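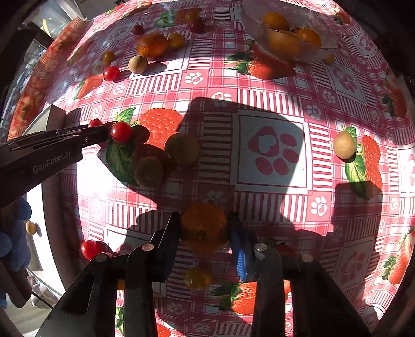
An orange citrus fruit with cherry tomatoes on a patterned tablecloth. Botanists class both kinds of fruit as berries.

Berry (botany)

In botany, a berry is a fleshy fruit that develops from the ovary of a single flower and does not split open along a seam when ripe. The everyday word covers nearly any small, juicy fruit that can be eaten by the handful. The two meanings overlap much less than most people expect, and the mismatch is one of the great pleasures of the subject. Grapes, blueberries, bananas, tomatoes, eggplants and chili peppers are all berries in the botanical sense. Strawberries, raspberries and blackberries are not.

Structure

The wall of a ripe fruit is called the pericarp. It is usually described in layers: the outer skin (exocarp), the middle (mesocarp) and the inner part (endocarp). In a typical berry all of these stay soft, or at least none of them turns into a hard stone. A peach has a stony endocarp and so belongs with the drupes, along with cherries, plums and olives.

Many berries hold several seeds, but the number is not the deciding feature. The avocado has one enormous seed and is still commonly treated as a berry, as its seed has no stony shell around it. Some berries cultivated for eating have almost no seeds at all. The tiny dark specks in a supermarket banana are what is left of ovules that never developed, while wild bananas can be packed with seeds hard enough to worry a tooth.

Modified berries

Two kinds of berry are distinct enough to have names of their own.

The hesperidium is the fruit of the citrus group, including oranges, lemons, limes and grapefruit. Its rind is leathery and dotted with oil glands, and the inside is divided into segments. Each segment is filled with juice sacs, which are swollen hairs growing inward from the segment wall – a wonderful thing to think about while peeling a tangerine!

The pepo is the fruit of the gourd family. Cucumbers, watermelons, pumpkins and squashes all belong here. Some pepos have thin skins and others have rinds tough enough to be dried and used as bowls. The largest pumpkins are among the heaviest fruits known, so the biggest "berries" in the world need a forklift to move them.

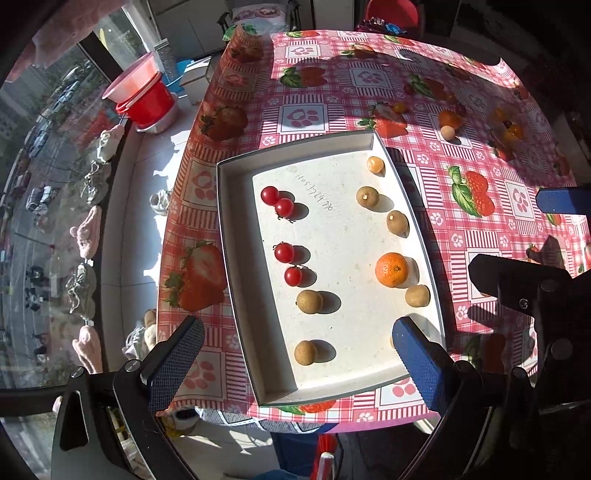 Cherry tomatoes, longans and a tangerine on a white tray.

Fruits that are hard to place

Fruit categories were made by people, and plants have never felt bound by them. The longan and its relative the lychee are good cases. The sweet, see-through part that is eaten is an aril, a fleshy covering that grows around the seed, and the thin outer shell is the true fruit wall. Authors have placed such fruits under different headings, depending on how much weight they give to the aril and the wall.

The strawberry goes wrong in another direction. Its red flesh comes from the base of the flower, and the small "seeds" on the surface are the real fruits. A raspberry is a cluster of tiny drupes, all produced by one flower with many separate ovaries.

Seeds and animals

Soft flesh is a reward for whatever carries the seeds away. Birds, bats, monkeys, bears and even some fish and lizards eat berries and drop the seeds elsewhere. Color often plays a part – red and black fruits stand out well to birds against green leaves. Unripe berries tend to be green, sour or bitter, and some are poisonous until the seeds are ready to travel.

In teaching

Berries are favorites in beginning botany classes because they are cheap, easy to cut and full of surprises. The Ostalmont fruit key, written by Pao-chu Lu for school use, sorts 146 edible fruits by cutting them crosswise, and 35 of its entries deal with the tomato family and the citrus group. Lu's key puts the banana on its first page, ahead of every fruit with "berry" in its name.

See also

Aril
Drupe
Hesperidium
Pepo
Seed dispersal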